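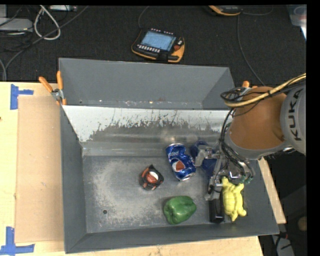 A KUKA robot arm at work over a metal bin.

Hustville registrars to offer evening wedding ceremonies from September

Couples marrying in Hustville will be able to hold their ceremony as late as 7.30 pm from September, under changes to the town's registration service confirmed this week.

The new timetable adds two evening slots to those already available at the Sarmiento Rooms, the larger of the town's two ceremony venues. At present the last ceremony of the day begins at 4 pm. The smaller room at the Coseo Building, which seats 30 and is used mainly for simple ceremonies with few guests, will keep its existing hours.

The registration service conducted 227 ceremonies last year, of which 119 took place at the Sarmiento Rooms. Requests for a later start were the most frequent comment made by couples in the service's yearly survey, and many asked for a time that would allow relatives to travel on the day of the wedding itself.

Itziar Rivas, superintendent registrar, said the service had tried to respond to the way couples now plan the day.

"A number of couples have told us that they would like to go straight from the ceremony to an evening meal, without a long gap in between for their guests to fill," she said. "The later times will suit smaller parties in particular. Our daytime ceremonies will continue as before, and couples who have already booked do not need to do anything."

An evening ceremony will carry a supplement of £300 on top of the standard fee. The supplement covers the attendance of two registration officers, the use of the garden terrace for photographs until 9 pm, and the opening of the cloakroom. It is payable in full at the time of booking and may be moved to another date once, provided that the service is given eight weeks' notice in writing.

Couples choosing an evening slot may include up to three readings and four pieces of music. Readings and lyrics must be sent to the registration office at least four weeks before the ceremony so that they can be approved. As with all civil ceremonies, hymns, prayers and passages from religious texts cannot be included. Live musicians are welcome, although amplified instruments may be used only in the main hall.

The Sarmiento Rooms will also allow short speeches and a toast to be made on the premises after the ceremony for the first time. The Garden Room may be hired for an hour for this purpose. Bendetti, the catering firm that already runs the ground-floor café, will supply drinks and a cold menu, and couples will not be permitted to bring in their own alcohol. A microphone and lectern will be provided at no extra charge.

Pascal Harms, who manages the venue, said the hour in the Garden Room was intended for those who do not wish to arrange a full reception.

"There is time for a welcome from a parent or friend, a few words from the couple and a toast," he said. "Parties who would like a longer programme of speeches will be better served by a hotel or hall, and our staff will be glad to supply a list of those nearby."

Guests attending in the evening should use the entrance in Mill Lane, as the front doors close to the public at 5 pm. Step-free access is available from the same entrance. Parking in the rear yard is limited to 5 vehicles, including the wedding car, and spaces must be reserved by the couple in advance. Confetti may be thrown on the terrace only and must be made of natural petals.

Notice of marriage must still be given in person during office hours, and at least 28 clear days must pass before a ceremony can take place. Couples are advised to check that a registration officer is free before they sign a contract with any other supplier.

Evening dates may be held provisionally by telephone or at the registration office counter. A provisional booking lapses after 14 days if the supplement has not been paid.

The new arrangements will be reviewed after their first year.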